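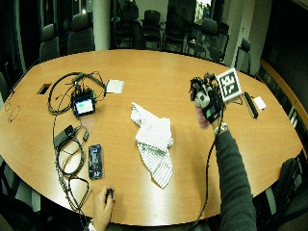
How to try out the Plundum handheld capture kit before you pay for it

Goston sells the Plundum as a way to record hand movements for robot training without owning a robot. You hold the sensor unit, do a chore, and the software turns your motion into a path an arm can follow. That's the pitch. I had the kit for most of November and I'm not convinced it saves as much work as the sales page says, but the trial period is long enough to find out for yourself if you set it up properly. Allow a full morning.

What you need

The kit, a phone for the setup app, a table you can walk up to from one side, and a piece of cloth. A shirt or a dish towel will do. Skip the foam blocks Goston packs in the box. Anything can track a foam block.

Step 1. Charge and update

Plug in everything and run the update from the app. Mine took 11 minutes and then asked to do it again. The manual says you can record while it updates. Don't.

Step 2. Sort out the cables

The brochure uses the word "untethered" a lot. The version I was sent has a cable, and it will catch on your sleeve. Run it back along your forearm and leave enough slack to bend your elbow all the way. Push the spare loops to the side you aren't working on.

Step 3. Check the marker

The printed square has to stay flat and clean. Tilt the unit slowly in each direction and watch the tracking light in the app. Write down the angle where it drops out. If that angle is one you need for your job, stop now and send the kit back.

Step 4. Record a short set

Start with 4 takes of the same fold. Begin and end each one with your hand in the same spot. If you fumble, finish the take anyway and label it as bad. The software is supposed to reject poor takes by itself. It kept two of my worst.

Step 5. Look at the raw path

Open the replay and turn smoothing off (Settings, then Display, then Advanced, for some reason). With smoothing on, everything looks great. With it off you'll see the jumps, mostly where the wrist turns over.

Step 6. Do the math

The base kit is $600, and the export license is another $400 a year. Without the license your recordings stay in Goston's own format. I'd want that on the front page, and it's in the FAQ.

Cordier and Vovholm both have rival kits. I haven't used either, so I can't tell you they're better. Ask them the export question first.

We use cookies to remember your settings and measure traffic. By continuing to browse you accept our cookie policy. Accept | Manage preferences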